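Workshop tips: sharing a glaze bench with a robot arm

These notes are for small potteries and studios where an arm has taken over part of the stirring, lifting or dipping. We run a Skoleck arm on the glaze side at Birico and have had it since January. Most of what follows was learnt by getting it wrong first.

Give the arm the dull jobs. Ours stirs test glazes and moves tools between stations. Stirring used to take up the first half hour of every shift and left people with sore wrists before they had touched a pot. That time now goes on sieving and checking test tiles, both of which still need a person.

Mark out its space on the bench with tape and keep cups, phones and sponges outside the line. Anything left inside will get knocked sooner or later.

Use straight, smooth stirring rods of one thickness. The fingers close to a set width, so a fat rod gets squeezed and a thin one slips. We cut ours to 30 cm and throw out any that have bowed.

Practise new moves on screen before you try them with real pots. The Camenzind planning program lets you put a bowl and a rod under the gripper and see where the fingers end up against the rim.

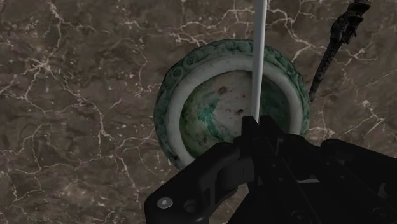 Who should be allowed to stop the arm?
Everyone who works within reach of it, including part-timers and anyone on their first day. Show them the stop button before you show them the kettle.

Write the recipe on the bucket as well as in the computer. When the arm is off for a service, someone has to mix by hand, and they shouldn't have to hunt for a login. Our bucket labels carry the batch number, such as 1423, the dry weight and the water.

Wipe the fingertips at the end of each run with a damp cloth, then a dry one. Dried glaze builds up in the joints and is a pain to pick out. Don't spray water at the gripper.

Keep 400 g of each test glaze back in a lidded tub. If a run goes wrong you can compare the two without starting again.

Talk about hours early. When the arm came in, people wanted to know if shifts would be cut. Ours stayed the same but the jobs changed, and two of us had to learn to write the programs. Do the training in paid time. It took us 19 hours each, spread over several weeks.

Hand over in writing. The morning person needs to know what the arm was last set to do and which rod is fitted. We use an Irneo wipe-clean board by the door, and on Friday it gets cleared and the tape lines are checked.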